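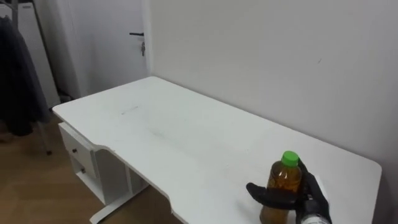 Fault 211 on our Maeng humanoid is back, and I think I finally have a handle on it! Short version for whoever picks this up at Terkau support: the hand controller drops off the arm bus for a moment, the hand stays exactly where it was, and the arm goes into a soft hold until the fault is cleared. It never shows up with the forearm down at desk height. With the tea bottle on the desk, thumb across the front at mid-height and the other fingers curled just under the green cap, I can hold the grip as long as I like and the bus log stays clean. It's when the arm comes up and the elbow folds that things get interesting.

**Ticket status:** open, workaround in place
**Unit:** Maeng humanoid, Miltora test room
**Hands:** Vurkent, black, stock fingers
**Arm bus:** channel 3
**Severity:** medium (the robot holds safely, but we can't run the pick-and-lift routine unattended)

## What happens

The routine is simple. The robot stands at the desk, closes the hand on the bottle, lifts, folds the elbow until the forearm points up, waits, then comes back down and puts the bottle back. Somewhere in the fold, channel 3 reports:

```
arm_bus[3] WARN hand node: late reply
arm_bus[3] WARN hand node: late reply
arm_bus[3] FAULT 211 hand node: no reply, holding last command
arm_ctl INFO soft hold
```

Clear the fault with the arm still up and it normally returns within 18 seconds. Lower the arm first, then clear it, and the node is perfectly happy again. I find that really encouraging, because it smells of something mechanical, and mechanical things can be found.

The bottle doesn't matter. I get the same fault with an empty hand. I still like having the bottle in the routine because you can see through it, and any twitch in the fingers makes the tea move, so it's a nice cheap shake detector.

## What I tried before writing in

**Power cycle, full.** Off at the main switch, waited, back on. No change. The fault came back on the first fold.

**Swapped the bus terminator** for the spare from the Miltora kit. No change. I put the original back afterwards so we aren't chasing two things at once.

**Slowed the elbow.** This one had me excited for a while. At a crawl, the fault came later, and I had a whole happy coffee break believing it was a speed problem. Then I plotted the faults against elbow angle instead of time and they all landed in the same narrow patch, slow or fast. So the angle is what counts. The slow moves only took longer to get there.

**Held the fingers still during the fold.** No finger commands at all, only the elbow moving. Same fault, same angle. I'm happy to rule out the finger motors pulling the supply down.

**Moved the fingers hard with the elbow straight.** Open, close, open, close, full speed, and not a single late reply. The Vurkent hand is a lovely bit of kit when it's getting a clean signal.

## First reply from Terkau support

> Thanks for the clear notes. A 211 that follows joint angle and goes away when the joint is lowered usually points to the lead and not to the node. Please check the free length of the hand lead between the wrist clip and the elbow clip. On the Maeng arm it should be 295 mm, measured along the lead with the elbow straight. Please also check that the lead runs on the outside of the forearm and doesn't cross the elbow ring. Don't open the wrist housing yet.

Great reply, and it came back fast enough that the robot was still powered up.

## Checking the lead

I put the arm into the fold by hand with the motors off and the tether taking the weight, and followed the lead with a finger from one end to the other. It was on the outside, as it should be. But the elbow clip had crept down toward the joint. You could slide it with a fingertip! With the clip in that spot, the lead was slack in the wrong place: plenty of loop up at the hand, and almost nothing left where the elbow folds.

I measured against the spec and came up short of 295 mm. I slid the clip back up, pulled a little of the spare loop down from the hand end, and measured again until it matched. Then a small wrap of cloth tape under the clip so it bites properly.
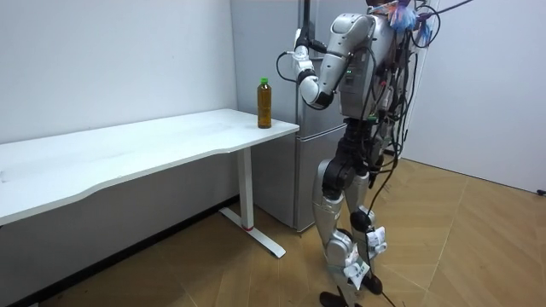
*Elbow folded, forearm up. The hand lead loops out and runs down the outside of the forearm to the elbow.*

The loop looks generous in that pose and I was tempted to tidy it. Please don't, if you're reading this later with a cable tie in your hand. I tried it. With the loop pulled in tight, the late replies came straight back, and when I cut the tie they stopped. The lead needs room to roll when the wrist turns, and a tie takes exactly that room away.

## Results after moving the clip

Motors on, empty hand, elbow only: clean. Elbow plus wrist turn: clean. Full routine with the bottle: clean, and clean again, and I may have cheered a bit. I left it looping through the rest of the session while I sat next to the stop button with a sandwich.

Then one late reply, right at the end. A single warning with no fault after it:

```
arm_bus[3] WARN hand node: late reply
arm_bus[3] INFO hand node: ok
```

So we're much better, but I don't want to close this yet. My guess is that the lead has had a hard life while the clip was in the wrong place, and one of the cores is tired right where it was being bent. I wiggled it at that spot with the bus monitor open and saw nothing, which doesn't prove much.

## The other cables

Terkau asked whether anything else could be pulling on the arm. Fair thing to ask! There are a lot of black cables coming down over this robot's back and sides, and in some poses they bunch up at the waist. I went through them with the motors off:

- The bundle over the back doesn't reach the hand lead in any pose the routine uses. I moved the arm through the whole path by hand and watched it.
- The long one that drops from the hip to the floor is clear of the arm, but it's easy to step on. Walk around it, and look down before you move in close to the desk.
- The looser loops on the side away from the desk could do with a soft strap at shoulder height. Not related to this fault. I've put it on the list for the next service.

I left the waist wiring alone. It's out in the open and it's tempting, but the hip joints report fine and I'd like to keep my changes to one place at a time.

## Second reply from Terkau support

> Good find on the clip. We agree that the lead may be worn. We're sending a new hand lead and the later type of elbow clip, which has a rubber liner. Until it's fitted, please keep the elbow above the angle where you saw the fault, or run attended only. If you see 211 again with the clip in the right place, stop using that arm and send us the full bus log.

The rubber liner sounds perfect. My cloth tape is fine for a week, but I wouldn't want to rely on it for a season.

## Workaround until the new lead arrives

For anyone at Miltora running the Maeng in the meantime:

1. Before power-up, touch the elbow clip. If it slides, don't run the arm.
2. Measure the lead with the elbow straight. You want 295 mm between the clips.
3. Run the fold once with an empty hand at slow speed and watch channel 3.
4. One late reply on its own is okay, write it in the log. More than that, lower the arm and stop.
5. If you do get a 211, take hold of whatever is in the hand before clearing it. The fingers keep their last command during the hold, but they can relax for a moment when the node comes back.

I set the soft limit on the elbow so the routine now stops short of the bad angle. It makes the lift look a little less grand but the bottle still goes up and comes back down, and the desk part of the job doesn't change at all. The old limit is saved in the profile notes, so it's easy to put back.

## Fitting the new lead (plan)

The new lead goes in on Sunday when the room is free. I've read through the steps and it's a nice clean job: arm lowered, main switch off, wrist clip first, then the plug at the hand, then the elbow. The wrist housing stays shut. I'd like to fit the lined clip at the same time and keep the old lead in a bag with a label on it, so Terkau can have it back if they want to cut it open. I'd love to know what they find!

After that:

- slow fold, empty hand, channel 3 open
- full-speed fold, empty hand
- wrist turn at the top of the fold
- full routine with the bottle, old elbow limit restored
- let it loop, attended, and save the whole bus log to this ticket

If Vurkent has a bench test for the hand node, I'd be glad to run that too while everything is apart. Could support ask them? I have a bench supply and a bus adapter here, and the hand comes off its mount easily enough.

Leaving the ticket open. Bus logs from before and after the clip move are attached, along with the plot of fault against elbow angle.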